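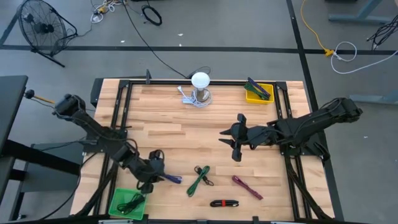

August, 7:40 a.m.

Second round of the finish test for the Nodano side tables. The hardwax oil from Tekleab went on the first set of offcuts last night, one coat, wiped back after 13 minutes. It has gone a shade yellower than I wanted on the maple and looks fine on the beech. The customer asked for a top that stays pale, close to the light butcher block on our bench with the black frame around it, so the oil on maple may be too warm. Will put the white-tinted version on the next set and compare by the window before deciding.

Offcuts are numbered in pencil on the back. Odd numbers are maple, even are beech. Please don't sand the backs, I lost two labels that way last time and had to guess from the grain.

**Sanding schedule**

- 80 on the glue lines only
- 120 over the whole face
- 150, then wipe with a damp rag and leave to dry
- 180 by hand, with the grain

I stopped at 180 on purpose. The pieces I took to 240 last month took up less oil and came out patchy near the ends. Piece 6 went to 220 by mistake. Left it in the set, marked with a cross.

**Water test, Tekleab oil, clear**

Put a few drops on each piece and covered them with a jar lid. Checked at 27 minutes and again at 50. Maple showed nothing at the first check and a faint ring at the second. Beech had a ring both times, darker on the end grain. Coffee was worse on both. The maple ring mostly came out with a gray pad and a dab of oil. The beech one is still there.

One coat is clearly too thin for a table. Next set gets two, with a night between them.

**Water-based lacquer, Atus**

Raised the grain more than I expected, even after the damp rag. Knocked it back with 320 and put on the second coat at lunch. Color is very close to bare wood, which is what they asked for, but it looks flat beside the oil and it feels a bit like plastic. I would still show it to them. Brush marks on piece 9 are mine, the lacquer was starting to drag and I kept going over it. Thin it slightly next time.

Used 100 ml for the whole set, including what stayed in the brush.

**Still to do**

- White-tinted oil on pieces 11 to 16
- Repeat coffee on the lacquer once it has had a full week
- Ask Givus if the beech comes in wider boards, the current ones mean an extra glue line in every top
- New lid for the oil tin, the old one doesn't seal and there is a skin forming

Oily rags are hung flat on the line outside. Leave them there until they are stiff, then they can go in the metal bin.

3:15 p.m. Second coat of lacquer is dry to the touch. Moved the set to the upper rack, away from the sander.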